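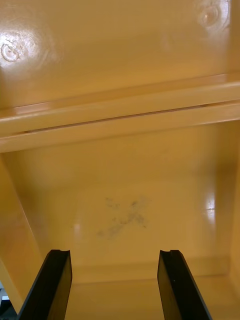

Storing and disposing of small electrical waste in a shared building

Innes Urquhart
Our residents' association in Brustitz has agreed to accept small electrical items from its members and pass them on for recycling. There are 106 flats. The first collection was held in July and produced more loose parts than whole appliances, chiefly circuit boards, chargers and old remote controls. We wish to know whether loose boards may be kept together with complete appliances, and what should be done with batteries. The managing agent has asked for a written procedure before the next collection and will not accept one that refers only to "common sense".

Manolis Manolakis
Loose boards should be kept apart from whole appliances. Most contractors grade them separately, and a mixed load may be charged at the higher rate or refused. Please ask your contractor for its acceptance sheet before drafting anything, as the wording differs from one firm to the next.
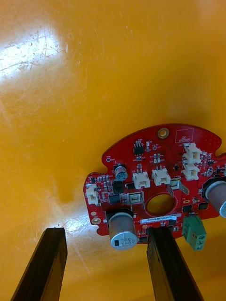
Red circuit board on a yellow surface

Boards should be stored under cover and handled by the edges. Solder on older boards may contain lead, so hands should be washed afterwards and food kept out of the room. Members should not attempt to remove components themselves.

Batteries are a separate matter. Any battery that comes out easily should be removed at the point of handover and its terminals taped. Where a battery is built in, the item should be set aside and declared. A swollen or damaged battery should not be accepted at all — the member should be referred to the council site.

Your procedure should also state who holds the key to the store, how often it is emptied and what is done about telephones and computers that may still hold personal data. Our own association at Stasiv placed that duty on the owner and says so on the receipt.
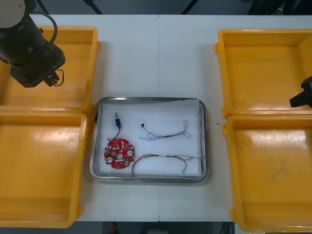
Open yellow bins and a steel tray on a white table

Rory Strachan
We use plastic bins with the name of the category on the front. Cardboard boxes went soft in our cellar. Check your insurance as well, ours wanted a limit on how much was stored and we had to ring them twice.

Innes Urquhart
Thank you both. The acceptance sheet has been requested and the draft will follow the order set out by Mr Manolakis.

Contact the moderators | © 2022 Lullero Community Help | Back to top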